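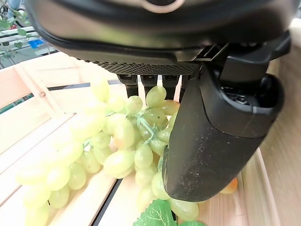
Fig. 1. Two bunches of pale green grapes in a wooden crate.

Home > Guides > Fruit & Produce > Crates

Filed under: Care & Handling, Grapes

Brornelwood Produce Crate: Set-Up Guide
Section 4. Filling the crate with grapes
Thursday, April 16, 2020

Grapes are our favorite thing to put in this crate, and they look wonderful in it! They also bruise, drop and go sticky faster than apples or lemons, so please read this section through once before you start. Section 3 (lining and leveling) should be finished first.

You will need:
- the crate, assembled and wiped out
- one Grasilmont liner sheet, part no. 297
- small scissors with rounded tips
- a dry kitchen towel
- a shallow bowl for loose berries

4.1 Preparing the bunches

1. Take the grapes out of their store bag and lay them on the towel. Leave them unwashed for now. There is a natural dusty bloom on the skins that helps them keep, and it rubs off under the faucet.

2. Turn each bunch over and look into the middle, close to the main stem. Snip out any berry that is split, brown or soft. Cut the little stalk; pulling the berry leaves a wet end behind.

3. Trim the main stem to a length you can hold comfortably between finger and thumb. If there is a nice fresh leaf on it, keep it. Leaves look terrific against green fruit.

NOTE: Bunches straight from the refrigerator will sweat. Let them sit on the towel until the skins feel dry, then carry on.

4.2 Placing the bunches

1. Set the crate where it is going to stay. A full crate is awkward to shift without everything sliding to one end.

2. Lift the first bunch by the stem, with your other hand open underneath it. Lower it against the left wall and let the berries settle before you let go of the stem.

3. Add the second bunch beside it, stem pointing toward the middle. The two may touch, and the berries at the edges can mingle a bit. Do not stack one on top of the other.

4. Check that you can still reach down to each stem. You'll want that when somebody asks for a small cluster and you have to lift a whole bunch to cut it.

5. Tuck any loose leaf between the fruit and the wall, or leave it lying on top if you like the look (we do).

CAUTION: Do not press down on the grapes to make them fit. The berries at the bottom split first and you will not see it until the liner is stained.

CAUTION: Keep the crate out of direct sun and away from the stove.

4.3 Every day

Lift each bunch once a day and feel underneath. Take out anything soft. Loose berries go in the bowl, and they're lovely frozen, by the way, straight from the freezer on a hot afternoon. Grapes last much longer cold, so on warm days put out what you expect to eat and keep the rest in the refrigerator. Rinse only what you are serving.

4.4 Emptying and cleaning

1. Remove the fruit, then fold the liner inward from all sides to catch stems and bits.

2. Wipe the wood with a damp cloth. For dried juice, use a drop of dish soap and go with the grain.

3. Stand the crate on its end to dry overnight. Never soak it or put it in the dishwasher.

NOTE: If you own the Josateo divider (part no. 898), take it out before filling with grapes. It is great for pears, but the edges catch on the stems.

Continue to Section 5, Stone fruit.

78 shares | 1375 views | Print this section

Previous | Contents | Next | Spare Parts | Contact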